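Collecting Two-Handed Demonstrations with Hand-Held Grippers
Project report, Gifty Gyamfi and Gert Van der Merwe
Supervisor: Rocío Robles

2. Collection setup

The policy is trained only on demonstrations given by hand. The demonstrator holds one gripper in each hand and does the task directly at the table, so no arm is needed during collection. Both grippers are cabled, and the cables are led back toward the demonstrator's side of the table. The toothbrush task was chosen because the object is thin, light and easy to rotate by accident.
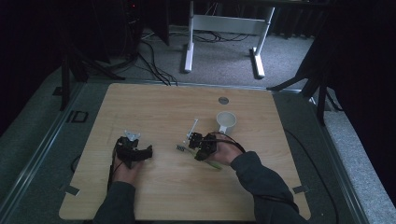

Each demonstration is stored as one episode. An episode starts when both grippers are over the table and ends when the toothbrush has been released. We recorded 951 episodes at 60 frames per second. Views from the head and from the grippers are saved on a shared clock. Clock drift was corrected after recording with the Funach sync script, which we changed to accept a third stream.

The finger pads wear with use. Scuffed pads still hold the handle, but the grip angle becomes less repeatable, and this shows up in the labels as noise in wrist rotation. Pad condition was therefore noted at the start of each session. 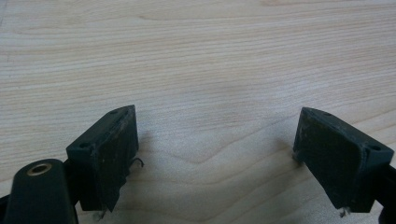 3. Demonstration procedure

The demonstrator closes the right gripper on the handle, lifts the brush, and turns it until the bristle end points up and to the left. The left gripper stays open nearby until the brush is ready to be passed. Kagiso Kekana gave most of the demonstrations. Early episodes were too fast for the tracker, and 4 of the first batch were thrown out.
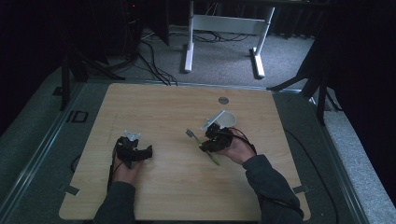 Holding the brush close to the middle of the handle gave the cleanest tracks. Near the end of the handle, small finger motions swing the head through a wide arc, and the policy copied that swing when it was run on the arm. We added a rule on grasp position in March and collected the affected episodes again. Both sets are kept on the Kekport drive under separate folders.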